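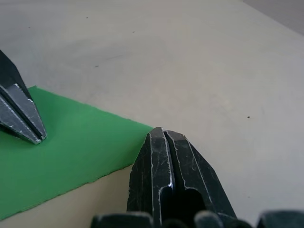 Is paper folding difficult to learn as an adult?

Most adults can make a simple box or a bird on their first evening, if somebody sits beside them and they are not in a hurry.

I came to Grillusholm in October to write about the old ferry, and I stayed two days longer for the paper. The village has 952 inhabitants. On the evening I visited the folding circle in the library, 23 of them were sitting with their sleeves pulled up, and almost no one was speaking. I had expected children. The youngest person in the room was Vilgot Lindholm, who is forty-one and repairs boat engines.

"I have big fingers," he told me. "At the start I made only trash. Now I make trash and frogs."

The circle was begun by Maj-Britt Blomqvist, a retired teacher of mathematics. She had used folding in her lessons to show the children what an angle is, and after she stopped working she missed the sound of it. For the first winter there were four members. They met in her kitchen and they used old sheet music from the church, which is strong but a little yellow, and it smells.

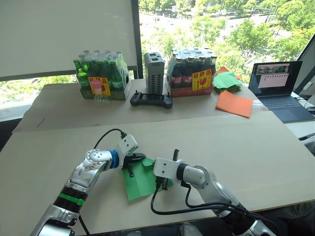 A beginner at the circle gets no book. Maj-Britt shows the first fold, waits until each person has made it, and then shows the second. She prefers large sheets in one strong color, and she does not like patterns, where the eye loses the line. A green sheet that lies partly folded on the table, with its edge still held, is for her the most interesting moment of the whole work. The fold has a direction but no crease yet. One can still change one's mind. "After the nail has gone over it, the paper remembers," she says, and she lets her thumbnail go over it.

This is also what the better folders like to discuss. Tuva Engström, who drives in from Skollgate every second week, brings a bag of failed models and opens them again at home. She wants to see the lines. She told me that she can recognize her own bad days in them, as the creases miss the corner always on the same side. 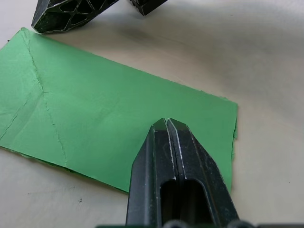

Creases in a sheet of green paper.

Not all agree about the paper itself. Thin paper takes many folds and looks elegant, but it tears at the points where several lines meet. Thick paper stands well and suits boxes and bowls, but after five or six layers it opens again slowly like a tired flower. Benjamín Durán, who came to the village from the south to bake bread, wets his paper with a sponge before he shapes it. The others were skeptical at first. Then he put a hare on the library desk, round in the back and with soft ears, and it was quiet for a while.

He keeps a list of everything he has folded. When we met it had 1,027 entries, and next to some of them stood a small cross. I asked what the cross meant. It means that he gave the model away and regretted it.
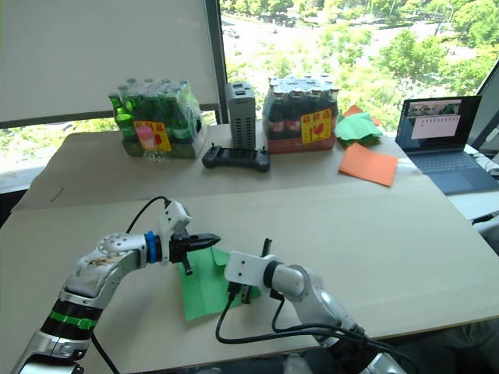

Bright green paper, lying flat.

On my last evening I received a square of white paper and a place between Vilgot and Tuva. I folded a boat. It had one side higher than the other, and Maj-Britt turned it in the lamplight for quite a long time before she gave it back and asked me to begin again from the first corner.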